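엘렐로 마을부엌 구술 요리법 채록 사업
중간 경과 보고

작성일: 2025-01-15
받는 곳: 시핸 문화기금 지원사업 담당 할리나 쿠레크 님
작성: 푸남 삭세나

1. 진행 상황
채록 목표 100편 가운데 40편의 녹취와 1차 정리를 마쳤습니다. 녹취록은 1,048쪽입니다. 이 중 요리법에 해당하는 부분은 그리 길지 않고, 나머지는 대체로 며느리와 사돈, 그리고 오래전에 없어진 방앗간에 관한 내용입니다. 지우기 아까워 별도 부록으로 묶고 있습니다.

2. 계량 표준화
신청서에는 "모든 분량을 그램으로 환산한다"고 적었습니다. 신청서를 쓸 때는 '적당히'가 한 가지 양인 줄 알았습니다. 로야 모라디 연구원이 같은 분께 식혜 설탕량을 두 번 여쭈었더니 두 번째 답이 첫 번째의 거의 2배였고, 두 번 다 "늘 그렇게 한다"고 하셨습니다. 환산이 어려운 항목은 말씀하신 표현을 그대로 싣고 옆에 범위를 적기로 했습니다.

3. 예산
교통비는 계획대로 쓰고 있습니다. 다과비는 초과했습니다. 빈손으로 찾아가면 녹음기를 켜기도 전에 면담이 끝나는 집이 있습니다. 초과분은 인쇄비 항목에서 옮겨 쓰고자 하니 변경 신청서를 검토해 주시기 바랍니다. 녹취 대행사 비티에르의 청구서는 사투리 할증이 잘못 붙어 돌려보냈고, 수정본을 기다리는 중입니다.

4. 과자류 편
명절 과자와 구움과자는 우메시 카우시크 편집자가 맡아 초고를 쓰고 있습니다. 약과와 다식은 끝났고, 쿠키는 "그게 무슨 전통이냐"는 의견과 "우리 집은 삼십 년째 굽는다"는 의견이 맞서 아직 목차에 괄호를 친 채로 남아 있습니다.

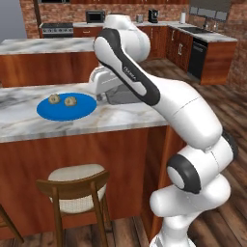
그림 1. 대리석 상판 조리대와 파란 접시 위의 둥근 쿠키 두 개(컴퓨터 그래픽)

5. 남은 일정
1월 안에 과자류 초고를 마감하고 장류 면담을 시작합니다. 장류는 어르신들께서 "장은 말로 하는 게 아니다"라고 미리 일러 주신 터라 면담 시간을 넉넉히 잡았습니다. 로잘리아 촌카 선생의 감수 의견은 도착하는 대로 보내 드리겠습니다.

붙임: 다과비 영수증 사본, 예산 변경 신청서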